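Startseite Forum Suche Mitglieder Anmelden

Forum > Stoffe und Färben > Leinen selbst färben

Salbeigrün auf altem Leinen: Küpe oder Überfärbung?

Erstellt am 9. Juni 2019 von Krappwurzel

Hallo zusammen,

ich habe vom Dachboden meiner Schwiegermutter einen ganzen Stapel Leinentücher geerbt, schweres Zeug, teils noch mit Monogramm, und ich will daraus Vorhänge fürs Gartenzimmer machen. Farbe soll ein graues Salbeigrün werden. Also wirklich gedämpft, kein Apfel, kein Minze, eher so wie die Unterseite von einem Olivenblatt.

Bisher gefärbt: Wolle mit Krapp und Walnuss, Baumwolle nur einmal mit Zwiebelschalen (na ja). Leinen noch nie. Im Buch von Hollis Wojcik steht, man solle erst gelb mit Reseda und dann blau in der Küpe, und zum Schluss mit einem Hauch Eisen abdunkeln. Das klingt wunderbar und macht mir gleichzeitig ziemlich Respekt. Hat das hier schon jemand auf großen Stücken gemacht? Ein Tuch wiegt trocken 300 Gramm.

Liebe Grüße
Krappwurzel

---

indigo_ute

Oh wie schön, altes Leinen! Ja, mach das unbedingt, Reseda und Indigo ist eine der tollsten Kombinationen überhaupt. Ich drehe die Reihenfolge aber um: erst blau, dann beizen, dann gelb. Wenn das Blau drunter liegt, kannst du dich mit dem Gelb ganz langsam herantasten und das Tuch alle paar Minuten aus dem Topf heben und gegen das Licht halten. Andersrum ist ein Zug zu viel in der Küpe und du hast Flaschengrün.

Und bitte vorher richtig auskochen, mit Soda, lange. Da kommt eine Brühe raus, du glaubst es nicht, auch bei Tüchern, die hundertmal gewaschen wurden!

---

Farbtopf68

Ich halte dagegen, auch wenn ich mich unbeliebt mache. Für Vorhänge würde ich keine Reseda nehmen. Die gilt als lichtecht, und auf Wolle stimmt das auch, aber meine Leinenvorhänge nach Süden waren nach zwei Sommern blaugrau. Hübsch, nur halt kein Grün mehr. Nimm einen ordentlichen Reaktivfarbstoff, zum Beispiel die Olivtöne von Brisar, misch etwas Grau dazu und du hast Ruhe. Leinen und Reaktivfarbe lieben sich.

---

indigo_ute

@Farbtopf68 Wie hast du denn gebeizt? Bei Pflanzenfasern ohne Tannin vorweg hält das Gelb einfach nicht richtig. Mit Gallapfel, dann Alaun, dann Reseda hängt bei mir seit 6 Jahren ein Türvorhang, allerdings Westseite.

---

Farbtopf68

Nur Alaun, mit Soda. Gut, Punkt für dich. Trotzdem: Südfenster ist Südfenster.

---

Krappwurzel

Ihr seid großartig, danke! Das Gartenzimmer geht nach Osten, also Morgensonne. Ich tendiere jetzt zu Utes Reihenfolge. Wie viel Tannin denn? Und muss das Eisen sein? Ich hab gelesen, dass es die Faser angreift.

---

Mooshexe

Eisen ja, aber winzig. Ich nehme 2 Prozent vom Trockengewicht, in einem eigenen Eimer, den ich für nichts anderes benutze, und bleibe daneben stehen. Auf tanningebeiztem Leinen geht das RASEND schnell ins Graue. Danach sofort spülen, und dann nochmal spülen. Wenn du magst, färb erst einen Streifen zur Probe, so breit wie eine Hand. Ich hab einen ganzen Ordner voll solcher Streifen, mit Tacker und Notiz dran, und blättere da abends drin wie andere Leute im Reisekatalog.

Beim Tannin bin ich bei 8 bis 10 Prozent, über Nacht ziehen lassen.

---

Leinenpaul

Schöner Faden hier. Ich komme mehr vom Nähen und werfe mal was anderes ein: erst färben, dann säumen? Oder umgekehrt? Ich färbe grundsätzlich fertig genähte Stücke und finde es herrlich, wie der Saum dunkler wird, wo mehrere Lagen liegen und die Naht sich zusammenzieht. Das sieht so lebendig aus. Ihr müsst nur Baumwoll- oder Leinengarn nehmen, Polyester bleibt stur weiß stehen.

Und bitte den Einlauf mitrechnen. Mein letztes Stück, Leinen von Achterberg, 200 cm lang, wurde beim Auskochen so viel kürzer, dass der Vorhang jetzt in der Küche hängt. Da ist das Fenster kleiner.

---

Farbtopf68

Dunkler Saum ist Geschmackssache. Für mich sieht das nach Flotte zu klein aus. Ich säume immer zum Schluss.

---

Leinenpaul

Deswegen haben wir ja beide unsere eigenen Vorhänge ;-)

---

Mooshexe

Ich bin Team dunkler Saum! Gerade bei so gedämpften Tönen gibt das dem Stoff einen Rahmen, ganz ohne Borte.

---

indigo_ute

Zum Ausmessen und Zuschneiden noch: altes Leinen ist fast nie fadengerade. Einen Faden ziehen und daran entlang schneiden. Vorher leicht feucht in Form zupfen und festklemmen, sonst wandert dir das Ding über den Tisch, sobald du das Lineal anlegst. Stecknadeln gehen bei dem dicken Zeug auf die Finger.

---

Krappwurzel

Dann bestell ich heute Gallapfel und Reseda bei Skendero, die haben die getrocknet und schon geschnitten. Indigo hab ich noch vom Kurs in Gillside im Januar, das Glas ist halb voll. Ich säume vorher, Paul hat mich überzeugt. Und einen Probestreifen mach ich natürlich auch, Mooshexe, der kriegt einen Tacker und eine Notiz!

Farbtopf, falls es in zwei Jahren blaugrau ist, darfst du hier laut lachen.

---

Farbtopf68

Mach ich. Viel Erfolg, ehrlich gemeint. Und denk an den Essig beim letzten Spülen, der nimmt nach der Küpe das Alkalische raus.

---

Mooshexe

Essig aber NICHT nach dem Eisen, sonst löst du dir wieder was an. Nur nach dem Indigo.

---

Leinenpaul

Am linken Rand sieht man schön, was ich mit dem dunkleren Saum meine.

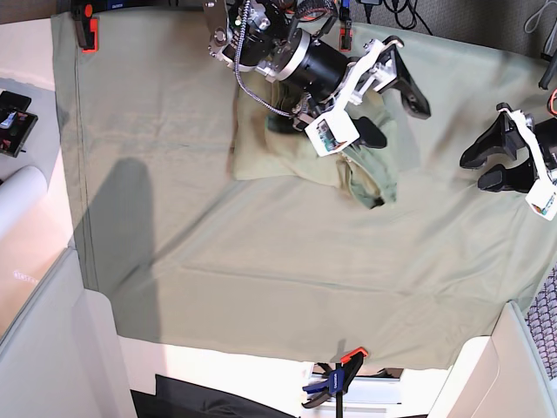

Graugrünes Tuch mit dunklerem Saum, am Tisch festgeklemmt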